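Wieder ein Abend am Greifer

26. Mai 2025

So, der zweite Handgreifer ist fertig! Seit September schraube ich an dem Ding herum (mit Pausen, ich geb's zu), und gestern Nacht lief endlich die Aufzeichnung durch, ohne dass Plakent sich verabschiedet hat. Plakent ist mein kleines Skript, das die Bilder mit der Fingerstellung zusammenbringt. 984 Zeilen, davon mindestens die Hälfte Fehlerbehandlung - schön ist das nicht.

Das größte Ärgernis waren die Gelenke. In der offenen Werkstatt von Brodness hatte ich mir neue Hebel gedruckt, und die Bohrungen waren natürlich zu eng. Also alles von Hand nachreiben, fluchen, nochmal. Jetzt läuft es leicht und die Finger schließen parallel.

Zum Üben nehme ich am liebsten Stoff. Eine Schachtel greifen kann jeder, aber so ein Frotteetuch macht, was es will!

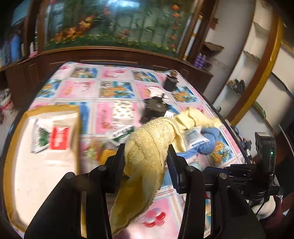

Mit den alten glatten Fingerkuppen ist mir Frottee ständig weggerutscht, mit den geriffelten geht das viel besser. 212 Durchgänge habe ich jetzt auf der Platte, und nächste Woche kommt dünnerer Stoff dran. Davor muss ich aber noch das Kabel ordentlich verlegen.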